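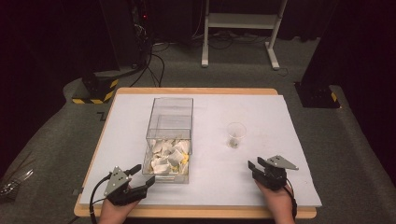

Clear box, small cup and crumpled paper on the white board, Hallau bench.

Home | Notebook | Materials | Contact

20 November 2025
Paper scraps, box to cup

Good day with the paper! I keep saying that scraps are the best cheap material we have on the shelf and today I believe it even more. You crumple a sheet in two seconds and no two pieces come out alike - some fold into tight little nuts, some stay open like a leaf, and the open ones hook onto their neighbors and bring them along when you lift.

Setup is the tall clear box on the left half of the board, small clear cup toward the middle. The white board stays. I love how clean it makes everything feel, but white paper on a white board is hard on the eyes, and a piece that lands outside the cup is easy to miss. The yellow scraps mixed into the pile help a lot. I'd like more of them, and maybe a second color if Gumede has any offcuts left in the bin.

Things I want to remember:

The box is the hard part. The pile only fills the lower portion, so you are always reaching down past the tall walls, and the rim near the top is one more thing to catch on. We should try the shorter box from Nadeo with the same paper. Or just fill this one higher, which costs nothing.

The cup is so light that a brush against it will move it. Ours is slightly tapered too, so a big open piece wants to sit near the mouth and a tight one goes straight to the bottom. I really like that difference and would keep the cup as it is. A dab of putty under it, no more.

Paper gets tired. After 20 or so squeezes a piece goes soft and stops springing back, and then it behaves like cloth. Swap the lot out when that happens, and write the swap in the log. The September batch was never swapped and it shows.

Next session: 8 pieces per run, then tip the cup back into the box and stir by hand. Grorkstead wants to see the same thing with tissue. Fine by me, sounds fun - but after the yellow paper is cut.

Still to do: cut scraps, find putty, wipe the board.

Hallau workshop notebook | Questions: ask at the bench | Back to top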